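Barkitz is a two-armed kitchen robot built at the Farkivbridge shared workshop. It has a two-finger gripper on the left arm and a larger, multi-fingered hand on the right. Construction began in May, and 12 members have worked on it. 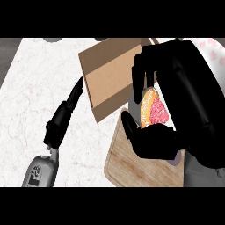
Barkitz in simulation, with a frosted donut held in the right hand

Movements are tried in a simulated kitchen before the arms are switched on. The donut task had been run 587 times by February 2026. The control software, Trekgate, is kept on the workshop's own server.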